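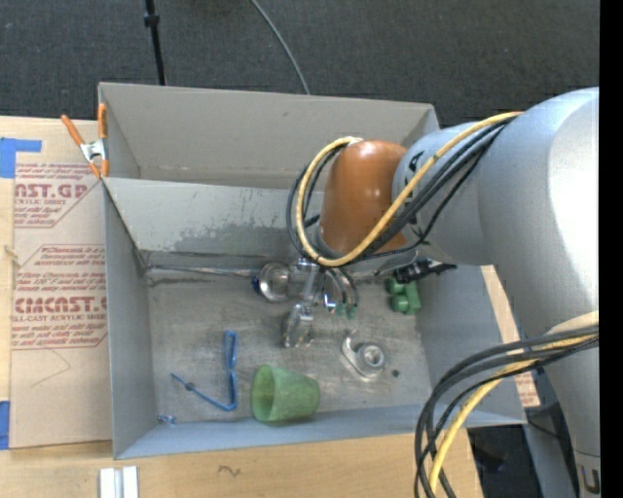
Textbooks > Materials Handling > Part 2 > Chapter 7

Last updated October 2020

Chapter 7
Bins, Totes and Other Open Boxes

Open any supplier's catalog and you will find the bin described as if it were a solved problem. It holds things, it stacks, it wipes clean. The Prelen catalog gives its gray bins two lines of text and a price, and then spends four pages on shelving. A student could be forgiven for thinking there is little left to say.

This chapter takes the opposite view. A bin is where a good deal of sorting, packing and storage work goes wrong, and it goes wrong slowly, so the trouble gets blamed on the worker, the shelf or the goods. Before you accept any claim about a bin, including the ones made here, ask who tested it and what was in it when they did.

7.1 What the catalog measures

Catalogs give outside dimensions because outside dimensions decide how many bins fit on a pallet. The person packing the bin cares about the inside, and the inside is smaller than you expect. Walls have thickness. Many walls also slope, which helps empty bins nest and makes it easier to get a hand down the side, but a sloping wall takes its share of the floor. A bin can have a generous opening and still refuse the one flat carton it was bought for.

Measure the floor first. Then measure the opening. If a supplier quotes only volume, be suspicious, as volume counts corners that no real object will ever fill.

Panels added inside a bin deserve the same doubt. A sloped panel is usually sold on the promise that items will slide toward the middle, where they are easy to reach. Some do. Soft bags tend to sit where they land, and small boxes may slide once and then jam against each other. A slope that stands a little away from the outer wall also makes a narrow trough behind it, and anything thin enough to fall into that trough can stay there for a long time. In a stock check at the Medska parts store, 77 items were listed as missing. Three bins with back panels were emptied and turned over, and a fair part of the list came out of the gap. The store had already reordered most of it.

7.2 Reading the wear

New bins tell you very little. Used ones are more honest, though they still need careful reading.

Scratches on a floor show that hard things have been dragged across it, or set down and shifted. They don't show how often, and they don't show that the bin is near the end of its life. Scuffs partway up a panel suggest that things, or hands, or tools, have been meeting the surface at that height. Stains are the hardest to judge. A brownish patch might be rust, oil, old cardboard dust or somebody's coffee, and people will tell you which with great confidence and no evidence. Wipe it, smell the cloth, and write down what you found before you write down what you think.

Where a stain is darker along one edge, look at how the bin sits. Liquids and fine dirt can collect at the low side, and a table that seems level often isn't. But cleaning habits can leave the same mark, because the back edge is the part a cloth reaches last. Kälin, a maker of workshop tables, prints a chart that matches stain patterns to causes. We have left it out of this book. It lists one cause for each pattern, and we could find two or more for nearly every one.

7.3 The surface underneath

A bin is only as steady as what it stands on. Light wooden tables are pleasant to work at and kind to the bin, but a smooth base can creep on a smooth top when someone reaches in again and again from the same side. Rubber mats help. So does a plain wooden strip screwed down behind the bin, which the Grekance packing rooms used for years before anyone tried to sell them a bracket.

Keep cords in mind as well. A cable lying over the rim will get pulled whenever the bin is lifted, and it takes up part of the opening that you measured so carefully in 7.1.

Before reading on, find a used bin and write one page on its wear, keeping what you see apart from what you suppose. You will need the page for the exercise in 7.5.

2 comments · 3 shares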